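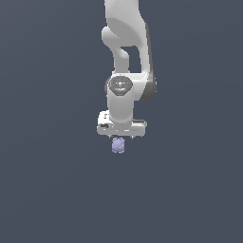

Figure 3. Simulated arm with open gripper and lavender target, external view.

The operator drives the arm with a Poner hand controller and sees two views, one external and one from the wrist. The clutch button frees the hand for repositioning – the arm holds still while it is pressed. We recorded 787 demonstrations in the Luvel simulator and kept those in which the object stayed in the grasp for 29 control steps. Figure 3 gives the external view. The wrist view below shows the two fingers and the space between them.
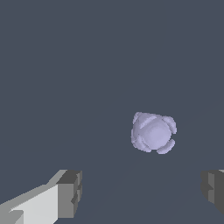 3.2 Choosing the grasp moment

Operators tended to close the gripper too early when they used the external view alone. We therefore asked them to make the final approach from the wrist view and to close only on their own judgment, with no automatic trigger. The soft-looking shape makes this harder than a box would, with two limb-like parts that slope outward from the body, and a finger can come very near one side while the other is mostly hidden behind the object. Close times were logged with each demonstration. 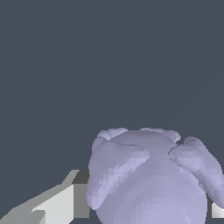 Labels for the approach phase were added by hand after recording. An annotator marked the first step at which the target lay between the fingers, as it does in the last wrist view, where the dark tip of the left finger is almost touching the object. Steps before that mark were used to train the reaching policy.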